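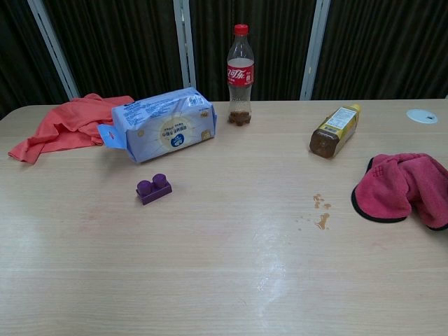 Figure 1. Table for the clearing task: two bottles, one upright and one on its side, an opened package, two cloths, a toy brick and a small brown spill.

Can a machine clear a table yet? Student project report, Home and Workshop Machines module

1. Aim
We wanted to know how far a single robot arm could get with an ordinary chore. We chose clearing and wiping a table, a job that comes up in homes, canteens and break rooms. The arm was a Jiteck with a two-finger gripper, and the planning software was Britel, used with its standard settings.

2. Task
The arm had to put the bottles in a bin, move the package and the brick to a tray, and wipe up any liquid with a cloth. The layout was changed between runs. We allowed 6 minutes per run and did 20 runs in August. A run counted as complete only if all the steps were done without help from us.

3. Results
Five of the 20 runs were complete. The toy brick gave the least trouble, as its sides are flat and it keeps its shape. Upright bottles were also picked up well. Bottles on their side were harder – they rolled when one finger touched first, and the arm then had to look again and plan a new grasp.

Soft things were the weak point. The gripper could pinch a crumpled cloth but often took hold of one corner, so that the rest dragged along the table. The soft package bent when squeezed and slipped out in three runs.

Wiping took up roughly half of the time. Drops of brown liquid on a pale wood-grain surface are easy for a person to see, but glare on the table hid parts of the spill from the software. In several runs the arm wiped next to the drops and reported the job as finished.

4. Comparison
One of us did the same task by hand in under a minute each time. We also read the notes from the Adugna project, where a similar arm sorted rigid parts on a bench. That work was closer to our brick than to our cloths.

5. What we would change
A lamp placed lower down might reduce the glare. We would also record dropped items and missed spills separately, as our score sheet put both under "failed".

Contact: Urnex project office | Copyright the authors | Back to top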